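Unit 4: Stemware and Bar Glass - Shapes, Capacity and Handling

Reading time: 2 min

4.1 Terms
A stemmed glass has three parts: bowl, stem and foot. Capacity is always given to the brim. Serving volume is lower and is set by the house. In the Grivine catalog used in this course, the standard wine glass holds 623 ml to the brim and is filled to the widest point of the bowl.

4.2 Goblet and wine glass
The two words overlap in everyday use. In these notes, a goblet has a wide, deep bowl and is used for water or beer. Wine glasses taper toward the rim, which holds aroma in the bowl.

4.3 Breakage
Most losses happen in washing and polishing. In the Bundmont inventory exercise, 94 of 100 glasses were still in service at the end of the term - the six losses were all at the stem. Twisting the bowl against the foot while drying is the usual cause. Hold the bowl when polishing the bowl, and the foot when polishing the foot.
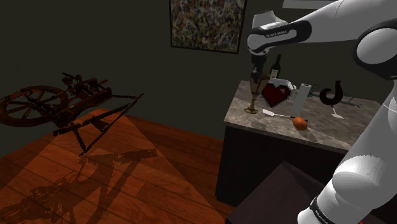 4.4 Storage
Store stemware upright or hanging by the foot. Glasses left rim down on a shelf pick up stale odors and may chip. Leave a finger's width between bowls. Urnix racks fit feet up to 77 mm across; wider feet need the open rack.

Read Section 4.5 (decanters) before Wednesday.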